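Signing the lease on Ritchie Street

27th November

I signed the lease last night. It's a ground floor unit on Ritchie Street in Ostville, on the side with the old bank, and I get the keys on the first. I've been putting off writing about the search until there was something to report, so this post is longer than usual.

For anyone new, I run a small framing and print business called Fetitard. I have been working out of a rented bay behind a tire shop in Balton for four years. The rent was low and the landlord left me alone, and both of those things mattered a lot when I started. But there is no foot traffic back there, the loading door sticks, and customers drive past it twice before they call me.

I looked at 9 places. Most of them I could rule out in the first few minutes. One had a support column right where a work table would go. One was being offered "as is" and the agent would not say what that meant for the furnace. Two were nice but came with a ten-year term, and I am not signing anything for ten years.

The part that took me longest to understand was how the rent is quoted. In Balton I pay one number a month and that covers everything but electric. In Ostville nearly every listing was triple net, so on top of the base rent you pay your share of the property tax, the building insurance and the maintenance. Two units with the same base rent can be very far apart by the time you add those in. I started asking for last year's actual charges before I would even go look. Some agents sent them the same day. One never wrote back.

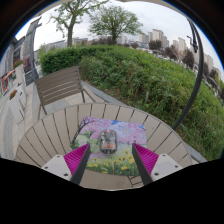 The Ritchie Street unit was listed by Catherine Gourlay, and she had the charges ready in a folder, broken out by month. I'll say that made a difference to me. The base rent was higher than I wanted. The extras were lower than anywhere else I'd looked, mainly because the roof was redone recently and the parking is on the street, so there is no lot to plow.

I had a lawyer go over the draft. Ailsa Innes charged me $300 for the review and I think it was money well spent. The draft ran to 19 pages and I had read it twice and thought it was fine. She found a clause that would have made me responsible for replacing the heating unit if it failed, not just servicing it. She also asked for a cap on how much the shared maintenance costs can go up in a year. The owner agreed to the cap and split the difference on the heating — I cover repairs up to a set amount and he covers anything past that.

We also got the sign language changed. The draft said all signs needed written approval but gave no time limit, so in theory I could have waited forever. Now if he doesn't answer in two weeks it counts as a yes.

What I did not get was free rent during the build-out. I asked for two months and was told no. I asked for one and was told no again. He did agree to paint before I move in and to take out the old carpet, so I will have a bare floor to start from. I haven't decided what goes down on it. Probably nothing until spring.

The term is three years with an option for three more. The Balton bay is mine through the end of the year, so there will be a few weeks of paying for both. I'm going to use that time to move the mat cutter and the big table first and keep taking orders at the old place until the phone line is switched over.

If you have an order in with me now, nothing changes. Pick it up in Balton like always. I'll post the new hours when I know them, and the street number once the sign is up.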